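Tresholm Under-Desk Cable Tray
Section 4: Mounting the tray and routing cables

Read this section through before drilling. The steps apply to the Tresholm tray in both lengths, 577 mm and 1333 mm. Where the steps differ by length, the difference is stated.

4.1 Before you start

The tray mounts to the underside of a solid wood or particle board top. It is not suitable for glass, stone, or hollow-core tops. For metal tops, use the Umik clamp kit (sold separately) and skip to 4.3.

Required tools: tape measure, pencil, drill with a 2 mm bit, Phillips screwdriver, masking tape.

CAUTION: Unplug all equipment on and under the desk. Do not drill near a live power strip.

CAUTION: The supplied screws enter the top to a depth of 12 mm. Measure the thickness of your top at the mounting points. If the top is too thin to leave solid material above the screw tip, use the clamp kit.

4.2 Mounting the brackets

1. Clear the top and turn the desk upside down on a blanket. If the desk cannot be turned over, have a second person hold the tray in steps 2 and 3.
2. Hold the tray against the underside, parallel to the rear edge. Leave enough clearance for plugs to pass between the tray and the wall.
3. Mark the bracket holes in pencil. The short tray uses the outer brackets only. The long tray also uses the center bracket.
4. Wrap masking tape around the drill bit as a depth stop, then drill the pilot holes.
5. Drive the screws by hand until the bracket sits flat. Do not use an impact driver.
6. Hook the tray onto the brackets and slide it left until the catch clicks.

Note: On sit-stand desks, check that the tray clears the crossbar and the motor housing at the lowest height setting.

4.3 Placing the power strip

1. Lay the strip in the tray with the outlets facing the open side.
2. Secure it with the two hook-and-loop straps. The straps pass through the slots in the tray floor – not around the tray itself.
3. Route the supply cord out through the end nearest the wall outlet.
4. Place power adapters side by side. Do not stack them.

CAUTION: Do not connect one power strip to another. Do not cover adapters with bundled cable.

4.4 Running cables

1. Start with the longest cable. Run it at full length before taking up slack.
2. Keep power and data cables on opposite sides of the tray divider.
3. At any hinge or moving part, leave a loop long enough for the full range of travel. Clip the cable on either side of the loop.

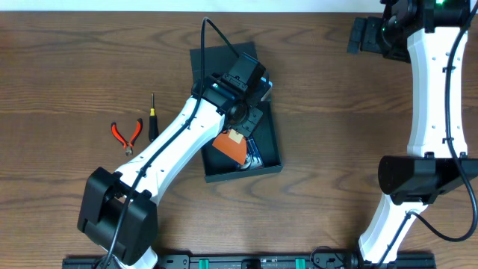

Alvarado, March 1, 2023

Changes to this section: the strap instructions in 4.3 have been revised, and the center bracket is now listed for the long tray. Trays supplied with the earlier Flinusano bracket use the same hole spacing. The earlier bracket has no catch; fit the end screw instead.

4. Raise and lower a sit-stand desk through its full travel and watch each cable. If one pulls tight, lower the desk and lengthen the loop.
5. Label both ends of each cable, then close the tray cover.

Text: Natalia Bautista. Technical review: Refugio Cortés. Next scheduled revision: April.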